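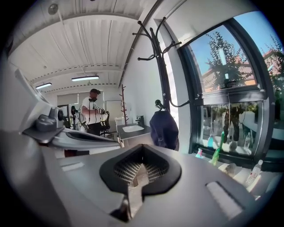
Gray housing of a hand-held gripper, with black mesh in the opening.

Product Review: Gundance Call Screener for Home Telephones
Nultutley Office of Consumer Protection
Published 21st December

The Office receives regular reports from residents who have lost money to callers posing as bank employees, utility companies or relatives in distress. Many of these calls reach the victim on a landline. In November the Office began a review of the Gundance Call Screener, a small unit that connects between the telephone and the wall jack and is sold for $80. There is no monthly fee. The unit was purchased at retail, and the manufacturer was given no opportunity to comment before publication.

How it works

The Gundance answers each incoming call before the telephone rings. A caller whose number is on the approved list is put through at once. Any other caller hears a recorded message asking for a name, and the household then hears that name and may accept the call, decline it or send it to the message recorder. Messages are kept for seven days and then erased. The approved and blocked lists together hold 1000 numbers, a limit few households are likely to reach.

Setup

Installation requires a power outlet near the telephone jack. The printed guide is clear on the cabling but much weaker on the approved list. Numbers may be entered by hand or added during a call by pressing the green button, and the guide does not mention the second method until its last page. Residents setting up the unit for an older family member should plan to enter the numbers of doctors, pharmacies and close relatives before leaving the house. A pharmacy that places calls from several lines will need an entry for each.

The recorded greeting is delivered at a reasonable pace and can be replaced with one in the owner's own voice. The Office recommends keeping the factory greeting. A personal greeting confirms to a stranger that the line is in use and may reveal that the person answering lives alone.

Performance

Automated calls were handled well. Recorded sales messages do not respond to the request for a name, and the unit disconnected them without ringing the telephone. Live callers are a more difficult matter. A person intent on fraud can simply state the name of a bank, and the unit will repeat that name to the household exactly as given. 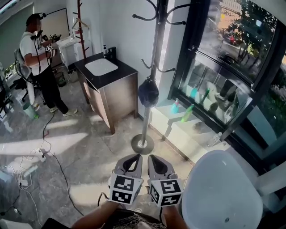 The same weakness applies to calls that display a false number. If a caller imitates a number on the approved list, the Gundance will put the call through with no warning at all. For that reason the Office advises against placing a bank's general customer service number on the list. Residents who wish to speak with their bank should hang up and dial the number printed on the back of their card.

Sound quality was acceptable on the corded telephone used for most of the review. On a cordless Orozco handset there was a faint hum during announced calls – it stopped once the call was accepted. The lamp that signals a waiting message is dim and difficult to see in daylight.

Comparison with the Storer model

The Storer Line Filter, reviewed previously by the Office, blocks calls from a list supplied by the company and does not ask callers to identify themselves. It is easier to install and less likely to turn away a legitimate caller, such as a clinic calling from an unfamiliar extension. It also lets through a larger share of unwanted calls. Households that receive many calls from new numbers may prefer the Storer. Those in which a resident has already been targeted are better served by the Gundance.

Rating

The Office rates the Gundance Call Screener 4 out of 5. One point was withheld for the printed guide and the message lamp.

Residents who believe they have given money or account details to a fraudulent caller should contact their bank first, then file a report with local police. Saved messages should be played for the officer taking the report before the seven days have passed.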